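Sorting Small Things
Home Science for Kids, page 15
Last updated 27/03/2020

Related pages: How a Zipper Closes. Why Towels Soak Up Water. Levers in the Kitchen Drawer.

A table collects small objects. Pens, hair clips, toys and cases get put down there during the day, and by evening they are mixed together. Sorting means putting objects into groups using a rule. The rule is called a criterion. If you have more than one, they are called criteria.

What is a criterion?

A criterion is a question you can ask of every object. "Is it for writing?" is a criterion. So is "Is it longer than my finger?" A good criterion gives the same answer no matter who is sorting. "Is it nice?" is a poor one, as your answer and your brother's answer may differ.

Sorting by use

Most homes sort by use. A highlighter goes with the pens. A hair claw goes with the brushes and elastics. A toy made of building bricks goes back with the other bricks, or on a shelf if you want to keep it built. This method works well when you need to find something later, as you usually know what you want to do before you know where the tool is.

Sorting by material

Recycling depots sort by material. Metal, glass, paper and plastic are treated in different ways, so what the object was used for does not matter. A steel spoon and a steel lid belong together.

Sorting by size

Size matters when you choose a container. Small objects fall to the bottom of a deep box, under the big ones. The gaps between big objects let them through. A shallow tray keeps small objects in one layer, where each can be seen. A ruler marked to 300 millimetres is long enough for most things on a table.

Try it

You will need a table, a box with an open top and a timer.

1. Leave the objects where they are. Look at the whole table first.
2. Choose one criterion and write it down.
3. Set the timer for 10 minutes and move each object into its group.
4. Put any object that fits no group in the box.
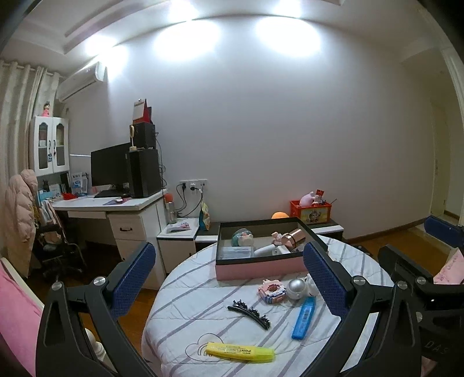
Some objects will fit two groups. A flat case might be grouped by its colour, its shape or what is kept inside it. When this happens, go back to the criterion you wrote down and use only that one. If the object still fits nowhere, your criterion needs changing.

Now mix everything up and sort again with a different criterion. The objects are the same, but the groups will change. Scientists call a set of groups like this a classification. Libraries, hardware stores and museums each have their own.

Words to know

Criterion: a rule used to decide which group an object belongs to.
Classification: a system of groups.
Material: what an object is made of.

Next page: Why Do Stacked Boxes Lean?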